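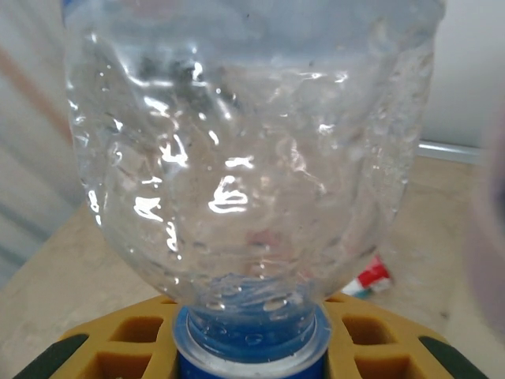 Figure 1. Bottle with its cap seated in the yellow holder.

6.2 Handling filled bottles

The following rules apply to all two-arm sorting cells on the Travura line. Cell supervisors shall read them together with the Mtshali site safety rules.

1. Check that every cap is fully tightened before a bottle is handled.
2. Place the bottle cap down in the holder. Do not press on the walls.
3. Set the grip force to level 400 for thin plastic. Level 500 is reserved for cartons.
4. Keep hands outside the side walls while either arm is powered.

CAUTION: Thin bottles dent easily. Stop the cell if liquid reaches the table — do not wipe it up with the arms live. 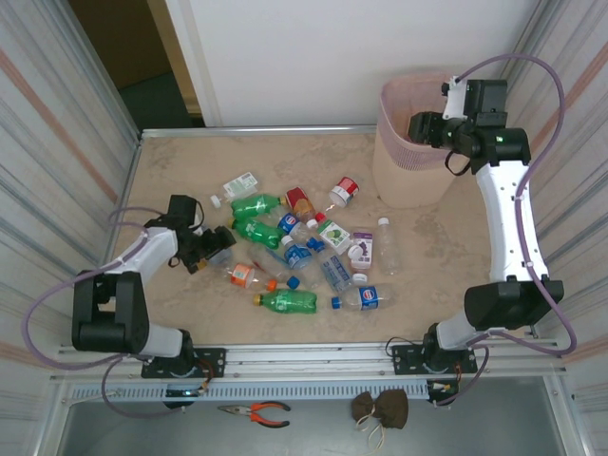 Figure 2. Work surface with mixed drink containers, both arms and the waste basket.

5. Release items only when the gripper is over the basket.
6. Put hand tools away before the arms are started.

NOTE: Record each stop on form Uveck 600. Forms are kept for one year.

Issued May 15, 2021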